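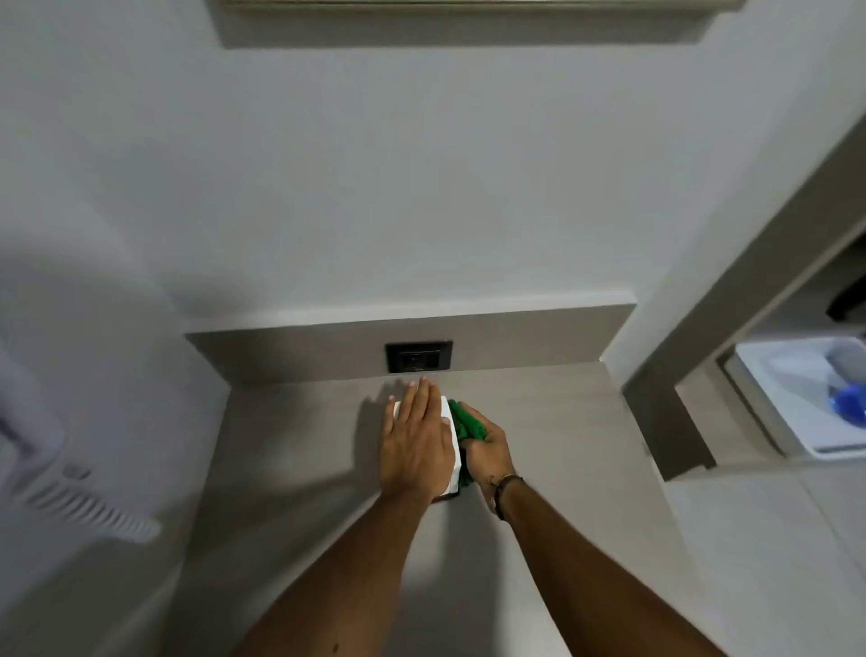

Hi, and welcome to Skustura! I'm the person who answers the emails, writes the proposals, fixes the typos in the proposals and, most days, writes the newsletters and captions you hired us for. I started this studio because I kept meeting small business owners with great stuff to say and no time to say it, and I figured I could be the one to sit down and write it.

So what do we do? Mostly email. I know, email sounds like the least exciting thing on the internet, but I love it. Somebody gave you their address on purpose (that's a big deal!) and they'd like to hear from you in a voice that sounds like yours. We write monthly newsletters, welcome emails, the awkward "you left something in your cart" ones, and the blog posts that give you something to link to. We also do social captions, but only for clients who already have a newsletter with us. I tried it the other way around for a year and it made everybody grumpy.

There are 6 of us now, all working part-time and all from home. Between us we look after 49 newsletters, and they're all over the place — a tile shop, two dentists, a cleaning supply store, a dog groomer, a guy who rebuilds accordions. My first client was Hititz, a little bakery supply company that paid me partly in vanilla. They're still with us, and their list has grown from 87 subscribers (mostly cousins) to a number I'm not allowed to print.
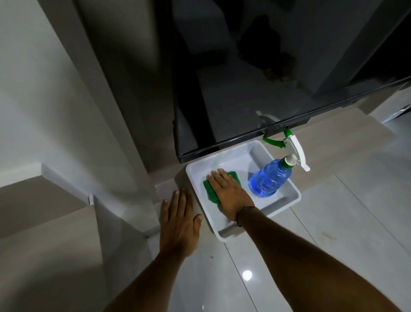
Everyday jobs make good newsletter topics.

If you sign up with us, the first thing that happens is a phone call. It runs an hour and I ask a lot of nosy questions. What do customers always get wrong? What do you complain about at dinner? I type the whole time, so excuse the clacking. After that you get eight subject lines and one full sample email, and you can tear it to pieces. Please do! I'd much rather hear "I would never say that" in week one than in month five.

We send everything through Onov, and if you're on something else we'll move your list over for you at no charge. Design work goes to our friends at Gashi, who made our logo and yours too, if you need one. You pay them directly and we don't take a cut.

A few things we don't do: buy lists, write fake reviews, or put a countdown timer on a sale that isn't ending. I've been asked for all of those, some of them more than once.

We have room for new newsletter clients starting in January. If you'd like one of those spots, send me a note with a link to your website and the last thing you mailed out, even if it was two years ago and you're embarrassed by it. I usually write back the same day, except Fridays, when I'm buried in everybody's weekend sends.

Page updated 14 November 2020

3 comments | 12 shares

Contact | Services | Privacy | © 2020 Skustura. All rights reserved. | Back to top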